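[tirkico-users] Re: Index rebuild stalls on large archives

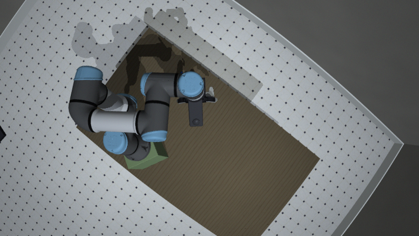 Ulgate, 18 Sep 2022

Harish Palaniappan wrote:
> We moved our mail archive to Tirkico last month and the nightly
> index rebuild no longer finishes. It stops at message 2196 every
> time, with no error in the log. Memory use looks normal. Is there
> a limit on the number of messages per folder? I would prefer not
> to split the archive if I can avoid it.
>
> Harish

There is no per-folder limit. The stall you describe matches a bug in the header parser that Dušan Tomić reported in December. A message with a folded References line longer than the read buffer makes the parser wait for a line ending it has already consumed. The process stays alive and uses almost no CPU, so the log shows nothing.

To confirm, stop the rebuild and run the checker on that folder alone with the verbose flag. It prints the byte length of each header as it goes. On our archive the bad message had a References line of 772 bytes, left behind by a long thread that had passed through two gateways. Yours may be different, but the last header printed before the stall is the one to look at.

You have two ways around it:

Raise header_buffer in the config file. The default is too small for old threads. Restart the daemon afterward; a reload does not pick up this setting.

Or apply Raghavendra's patch from the Kuruc branch, which reads folded lines in pieces. We have run it since spring on folders of up to 420 MB without a stall. It does not change the index format.

Do not delete the message to get past the problem. The thread table still points to it, and the next rebuild will drop every reply below it. I did this once and had to restore from backup.

If the checker passes cleanly, please post its last few lines and your build options.

Lefteris Karamanlidis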